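Baskets and bread, the July gallery

Hi again! If you're new, I write about bread and the things we put it in. My basket shelf is up to 70 now (yes, really) and there are five more on the way from Montoya, so please don't tell me about any sales. 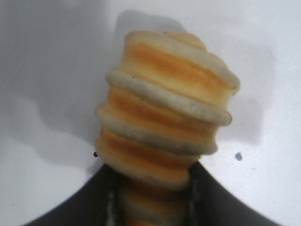 Cream ridges, toasty orange bands.

I love stripes on a roll. My own never come out with much contrast – I use the recipe from the little Codo booklet, bake them on the middle rack and get a nice even tan all over, which tastes great but doesn't exactly make people grab their phones. If you have a trick for darker bands, please send it my way!

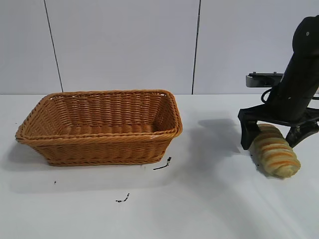
Basket shape matters more to me than color. I like a base narrower than the top, so a cloth napkin drapes over the sides without sliding down into a heap. The flared sides on this woven one are just what I mean, and that thick twisted rim is the kind I always look for when I'm shopping. My oldest basket from Skultex has a thin flat rim and it has been snagging napkins for nearly 8 years.

For a long table I'd go with a rectangle every time. Round ones look sweet but they eat up so much room, and you end up moving the butter every time somebody wants the salt. 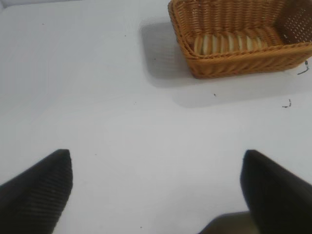
Rectangles also stack better in my pantry, which is the other half of the argument. Next time I'll get to the wire baskets from Alum, plus linings – I have opinions about gingham.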